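Worn coating in sheet metal bins, patch or leave?

hollis_bench
The white panel on the back slope of our front bin is losing its coating. The worst of it is a band low down, scraped through to dark grey in places. We keep the red and green blocks in there. Is it worth recoating, or should I just pull the panel?

Posted May 2025
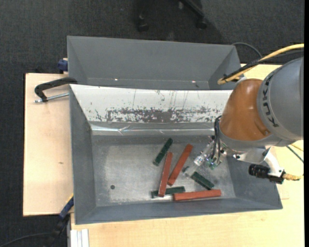 The strip along the bend under the panel has wrinkled too, and I'd like to fix both in one go. I have 2 hours on Monday.

tinroof30
Pull it. I recoated one in February and it flaked again. Bare metal is fine for blocks.

Seema Sisodia
I disagree. Bare metal scuffs the blocks and it's loud. Sand the flaky part, wipe it down, two thin coats, and leave it overnight between them.

tinroof30
Overnight twice for a bin? He said two hours.

hollis_bench
The second bin behind it is free, so the blocks can move over while it dries. What about the strip?

Seema Sisodia
Peel it and put down new. Press it into the corner with a spoon, starting from one end. Zuneck sells it in 10 foot rolls.

marlow_k
Vacuum the flakes out first or they end up under the new strip.

hollis_bench
OK, ordering a roll. I'll sand on Monday and see how it looks.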